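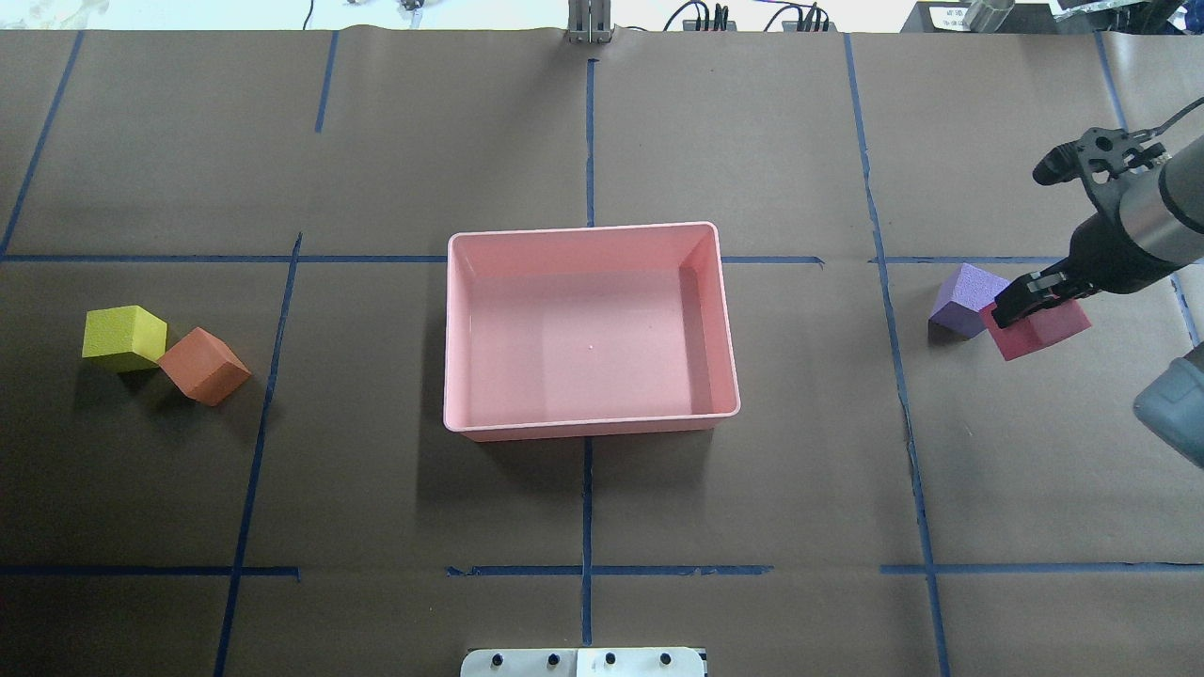 December 2022

So I did the thing I swore I wouldn't do and signed up for the winter swim challenge at the Chávez pool. 100 laps before the end of January! I've done 10. My shoulders feel like somebody else's, and my hair smells like chlorine no matter what I put on it (the Flellent shampoo was a waste of money, I'm going back to the cheap stuff).

The water is lovely once you're in, though. It's the walk from the locker room that gets me, that awful tile, and the door by the deep end that never closes all the way. I had the slow lane to myself until after seven and just went up and down thinking about soup.

Locker code is 3396, writing it down here so I quit standing there in a towel guessing.

Stopped at Ernum on the way home for bread and came out with bread, two lemons and a cinnamon roll the size of my face. Ate it in the car with the heater on full blast. No regrets! Tomorrow I want to try breathing on my left side again, even if I swallow half the pool.

Recent entries
The great Wudell coat return
Leftovers, again
Snow, finally!
Goggles that leak
Older posts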